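Accueil > Jeux d'imitation > Dînette

Août, par Marichka Marchuk

Jouer au restaurant de raviolis avec un vrai panier vapeur, quelle joie ! Le bambou est léger, il sent bon, et les enfants adorent soulever le couvercle. Prenez un petit modèle et posez le fond bien à plat.
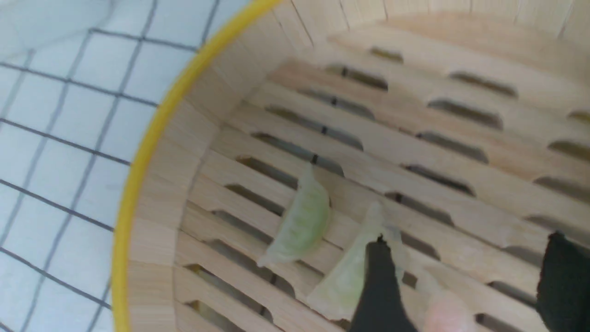 Disposez ensuite les raviolis un par un, sans les serrer, puis laissez l'enfant refermer tout seul (c'est le meilleur moment !). Pour le marché, sortez les fruits jouets, une balle, quelques cubes et une boîte à poignée. Tout se range dedans à la fin. 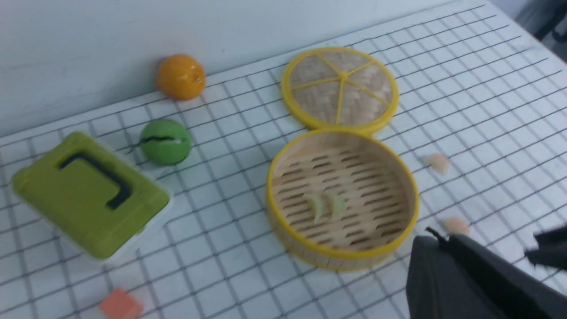 Photo : Nayara Bragança

Le client commande, le cuisinier prépare. Chez nous, une feuille quadrillée sert de plan de salle : chaque carreau peut devenir une table, et l'on y livre les plats. Les cubes de couleur font de super ingrédients, vert pour le chou, orange pour la carotte.
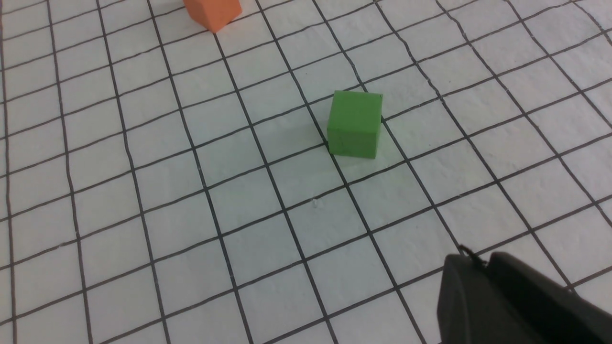 Avec les plus grands, ajoutez une carte et des prix. Le menu complet est à 14 sous, dessert compris, et on peut négocier !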